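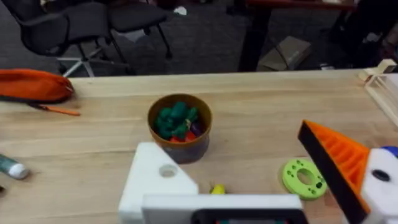 Grusura has added a play food line to its range for preschools and day care centers. The set is sold under the Jostix name and will ship from the Celtgate warehouse starting in November. It is the company's first product for pretend kitchens. Until now the Jostix label has been used only for sorting trays and lacing boards.

The full set has 50 pieces and is split evenly between vegetables and fruit. Broccoli and eggplant are both in the vegetable half, and the eggplant is one of the smaller pieces, made to fit a child's palm. Grusura says the sizes are not to scale with each other. Broccoli was made large so that the knobby head could be molded with enough depth to feel different from the smooth pieces. A child sorting by touch should be able to tell the two types apart without looking.

Each piece is molded in one color, with stems and tips added in a second step. The colors run through the material and are not painted on, so scratches do not show a lighter layer. The surface finish is matte. According to the product sheet, the pieces can be washed in warm water with dish soap and should be left to dry on a rack. Dishwashers are not recommended, as the stems are glued and the glue softens in high heat.

The total weight with packaging is 445 grams. That is light for a set of this size and follows from the hollow molding. The seams are closed, and there are no squeaker holes, which on older play food tended to let water in during washing. Grusura has not given the wall thickness.

Bowls are not part of the standard set. The company is instead selling a two-tone brown bowl as an add-on, in packs of 2. It is round, with a mustard-brown rim over a darker, grayish lower body. The bowl does not hold the full set. It was sized for a small pile of vegetables, so that one child can carry it to the table with both hands, and the rest of the pieces are meant to stay in the storage bag. Centers that already own mixing bowls or salad bowls can use those, and the printed activity cards do not call for any special container.

There are twelve activity cards in the box. Most of them cover sorting by color, taking turns, and cleaning up at the end of a session. The cleanup card has the children return the green pieces first, then red, then purple and yellow. Grusura suggests a plain, pale tabletop for these activities, and advises moving pencil cases and glue to one side before the pieces are handed out. The cards are laminated and use pictures with very little text.

Before the launch, the set was tried at the Yang preschool over a period of six weeks. The school used it at the art tables as well as in the play kitchen, and the staff asked for two changes. The first was a wider opening on the storage bag, which now closes with a drawstring in place of a zipper. The second was a deeper purple for the eggplant, which had been close to the red in low light. Both changes are in the version that goes on sale. A third request, for cut pieces that join with hook-and-loop tape, was turned down for this release. Grusura says it is looking at a cutting set as a separate product but has set no date.

Spare pieces can be ordered one at a time with the part number printed on the storage bag. The minimum order is one piece, and spares are sent in a padded envelope. Centers that order more than one set can ask for them to be packed in a single carton. Almost 100 centers have placed early orders, according to the company, most of them for one set and one pack of bowls.

The age label is three years and up. Smaller pieces passed the small parts check used for that age group, but the company still asks centers with mixed-age rooms to keep the set out of reach of toddlers. Pieces with a loose stem or tip should be taken out of use and replaced.

Orders can be placed through the regular Grusura catalog. Bowls, spare pieces, and extra activity cards are listed on the same page as the main set. Sets ordered before the November shipping date will go out in the order they were received.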